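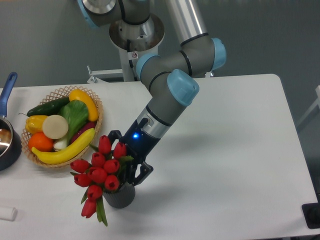 Figure 4. Gripper closed on the rim of the vase, vase just clear of the table.

4.3 Recording a pick-and-place by hand guiding

Use this procedure to teach the arm a new object by moving it yourself. For teaching with the handheld remote, go to section 4.4. You need the Vudix teach software open and the arm powered on with the brakes released.

1. Place the object where the arm can reach it from above. Leave an open area of table for the set-down point.

2. On the Vudix start page, select New Task and type a name. Names can be up to 33 characters.

3. Press Guide. Hold the arm at the wrist and move it slowly. If it feels heavy or drifts, stop and check the payload setting (section 3.6).

4. Bring the open gripper down over the object. For a vase or other open container, put one finger inside the rim and one outside.

5. Press Close. Set the grip force to 200 for the first try and raise it one step at a time.

CAUTION: Keep your fingers away from the jaws while they are closing.

6. Lift the object a short way and hold it still until the software shows Grip OK. If the object tilts, press Open with a hand under it and go back to step 4.

7. Guide the arm to the set-down point, lower the object, press Open, and raise the gripper straight up.

8. Press Save. The task is stored as a list of points. A task can hold up to 1,003 points; past that, recording stops and the last point is kept.

NOTE: Flowers and leaves can get caught between the fingers and the rim. Part the stems before you close the gripper. A leaf in the grip changes the closing width, and playback may stop with error 213.

9. Stand clear of the arm and press Play at low speed. Keep one hand on the stop button for the whole run.

CAUTION: Do not run a new task at full speed until it has finished three times in a row at low speed.

If playback misses the object, record steps 4 through 6 again. The other points do not have to be replaced.

Procedure checked by Marius Marinescu, Wandley, May.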